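Unit 4: Stock counts and stock records

Most small firms keep two versions of their stock. One is on the shelf and the other is in the records. The work in this unit is about finding the gap between them and deciding what to do with it.

Terms

Book stock: the quantity the records say you hold.
Physical stock: the quantity found when someone counts.
Variance: physical stock minus book stock. A minus figure is a shortage.
Cut-off: the point after which goods in and goods out are left for the next period.

Worked case: Caldale

Caldale sells door fittings to the trade and keeps its stock at one site in Esska. The records showed 700 boxes of hinges at the start of October. During the month 313 boxes were sold and none came in, so book stock at the close was 387. The count found 374. The variance is minus 13 boxes.

Before writing off the 13, check the paperwork. Look first at cut-off. If a delivery note was signed on the last afternoon and entered the next morning, the goods have left the shelf and the records have not caught up. Then look at the unit. Hinges are bought by the carton and sold by the box, and one line keyed in the wrong unit will throw the total out. Returns come next. They often sit by the door for a week before anyone books them in.

At Caldale, a sale of 13 boxes to Boutros had been picked before the count and invoiced after it. The shortage was a cut-off error and no write-off was needed. The sale was entered in the correct month and the book figure came down to 374.

Full count or rolling count

A full count is done once a year, with movements stopped. It gives one clear figure for the accounts, but the site is shut while it goes on. A rolling count takes a few lines each week, so that every line is covered in the year. Prutent carries 1,341 lines and uses a rolling count, with fast-moving lines counted more often than slow ones.

Count sheets should not show the book figure. People who can see the expected answer tend to find it. Use ink, cross out mistakes so they can still be read, and have both counters sign each sheet.

For next time

Read the section on valuing stock at the lower of cost and net realisable value. Bring your answer to the Caldale case with the sale to Boutros moved to the following month.

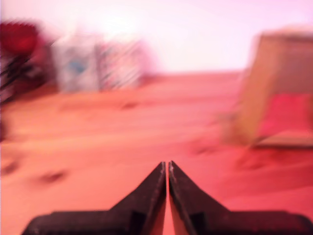 Comment from Prutent: we hide the book figure on our sheets as well, but any line with a large variance goes to a second pair for a recount before we look at the paperwork. It saves a lot of searching for invoices when the first pair has simply missed a shelf.

Stock Control course notes | Contact the course office | © 2024 | Back to top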